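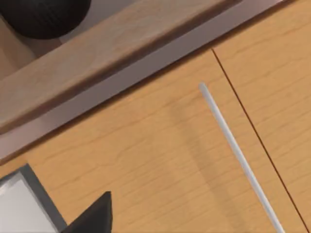
*A wooden countertop with a dark, round piece on top.*

# Frequently asked questions about the Sedgwick Recap Letter

Hello and welcome! If you've landed on this page, you probably just signed up, or you're thinking it over, or you're cross with us about a spoiler (sorry, and please see further down). Kelly Pickering and I answer most of the mail ourselves, and these are the things people write in about most.

**What is the Recap Letter?**

It's an email that goes out while *Kutport* is on the air, with a long recap of the latest episode, a bit of cast news and whatever the two of us have been arguing over since the credits rolled. We started it for a handful of friends who kept falling asleep before the last scene, and we now have 1000 readers, which still makes me a little dizzy when I press send.

**When does the next season start?**

September, as far as the network has told anyone. We'll write the minute there's a firm date, so please don't feel you need to keep checking the page (though plenty of you do, and it's sweet).

**Will you spoil things for me?**

The recap itself gives away everything, right down to who was standing in the doorway. Casting news and set gossip go at the bottom of the letter under a line that says "Sidewalk Talk," and you can stop reading there if you like to be surprised. Subject lines are always safe. We did slip once, with the Runemitz wedding, and Kelly wrote back to every single person who complained.

**Is Marisol Pettigrew leaving the show?**

Oh, this one! We get it every week. The talk began when she cut her hair between seasons and took a part in the stage play *Jurkance*, and people put those together and came up with a goodbye. Her contract runs through season 3, she was at the table read, and she told a fan at the stage door that she'd see everybody in the fall. Could she still be written out halfway through? I suppose so, but we haven't heard a peep that points that way.

**Are she and Harsh Mittal a couple?**

We don't know, and we've decided not to guess. They're friendly, they turn up at the same parties, and they've both asked to be left alone on the subject. If either of them announces something, we'll pass it along with our warmest wishes.

**Where do you get your news?**

Interviews, network announcements, the cast's own public accounts, and now and then a reader who happened to be at an event. For that last kind we like to hear it from 2 people before it goes in the letter. We don't run photos of anybody's children or anybody's house.

**Who is Terence Kershaw, and why does he get his own section?**

Terence plays the judge, and he has been in 17 episodes without ever once sitting down. A reader pointed this out and we've been following it closely ever since. Please keep sending your sightings.

**How do I say Radomir Đorđević's name?**

The Đ sounds a lot like the "j" in "jam," and the ć is a soft "ch," so you'll be close with JOR-jeh-vich. He directed the season 2 finale, so it's worth practicing!

**Does it cost anything?**

It's free. There's a tip jar link at the foot of each letter for anyone who'd like to use it.

**I signed up and nothing came. What now?**

Have a peek in your spam folder first, then reply to your welcome note if you can find it. If that's missing too, sign up again with the same address. You won't get doubles.

**Can I write a guest recap?**

We'd love that. Send a paragraph or two about a favorite old episode so we can get a feel for how you write, and give us a couple of weeks to answer, longer if the show is on.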